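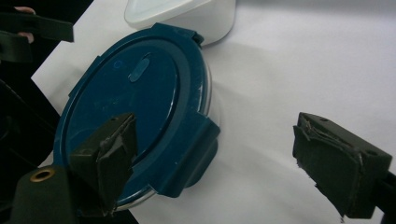

How many times does someone have to show a robot a job before it gets the hang of it? For a simple kitchen task, the team at Plonia likes to have some 200 good tries on file before training starts, and fiddly jobs need more.

I spent an April morning with them, and I'll admit I thought I'd be brilliant at it (I pack school lunches, how hard could it be?). Jiahui Xu handed me the gripper, showed me the squeeze, and let me loose on the food containers. My first 14 tries were rubbish! I rushed, I bumped things, I kept wanting to use my other hand.

"Slow down, but don't dawdle," she told me, and apparently that's most of the training manual.

Ekaette Akpan goes through the recordings afterwards and decides what stays. She kept three of mine. She doesn't mind a wobble, and she likes it when people come in from odd angles, so the system sees more than one way to reach for a lid. What she bins is dithering – all that hovering while you make up your mind. By lunch my wrist ached and I'd gone quiet, which my family will find hard to believe.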